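3.2 Handling of flexible film around rigid containers

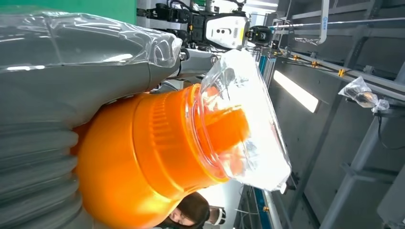
Figure 4. Clear plastic bag over the neck end of an orange container, with clear plastic sheeting to the left.

Thin film is the hardest packaging material to describe in a way that two people will agree on. A rigid container has a length, a width and a closure, and all of these stay the same from one handling to the next. A bag has a nominal size printed on its carton, but its shape at any moment depends on how it was last touched. For this reason we kept film and rigid parts as separate entries in the Stoturwood record sheets, even when the two were handled as one item.

Figure 4 shows the combination that gave our coders the most trouble. The orange body and its ribbed collar are easy to outline. The neck beyond the collar is transparent, and so is the bag that hangs over it, so the border between them has to be judged from secondary cues. The rings and thread-like ridges on the neck are one such cue. Creases in the film are another, as they catch white light along lines that do not follow the shape of the neck. Where neither cue was present, coders were told to mark the border as unclear and move on.

We sorted the film in each record into one of three states. "Draped" means that the film hangs over a part and has at least one free corner. "Gathered" means that the film is drawn together into a bunch or knot. "Wrapped" means that the film goes around a part and mostly follows its outline. The states can occur side by side. In Figure 4 the bag is draped, with a crumpled lower corner hanging free, while the sheeting to the left is wrapped along most of its length and gathered near one end. Such records were given one code per piece of film, and a second code only where the state changed along the same piece.

The full set held 503 records. Of these, 346 contained film in at least one state and were passed to the second round of coding. The remaining 157 showed rigid parts alone and were used only for the container measurements in Section 3.1. Two coders worked through the second round separately, using the Lellotia sheet with the container fields hidden. They then met to settle the records on which they differed. Most of the differences were between draped and wrapped -- the knot in a gathered piece was seldom missed.

Glare was noted on a scale from 0 to 5, where 0 is film with no bright patches and 5 is film whose outline is lost. We did not try to correct for it. Early trials at Skirnberg with a matte film gave cleaner outlines, but matte film folds differently and holds its creases longer, and we wanted the records to reflect the clear film that packers commonly use. Records scored 5 were kept in the count but left out of the outline comparison.

Color was recorded for the rigid part only. A strong color such as the orange in Figure 4 can be seen through both a clear neck and a clear bag, and early versions of the sheet let coders enter it for the film as well. This led to film being listed as orange in some records and clear in others. The Güler rules, which we adopted from February onward, assign color to the nearest opaque surface, and the affected entries were recoded before the comparison in Section 4 was run.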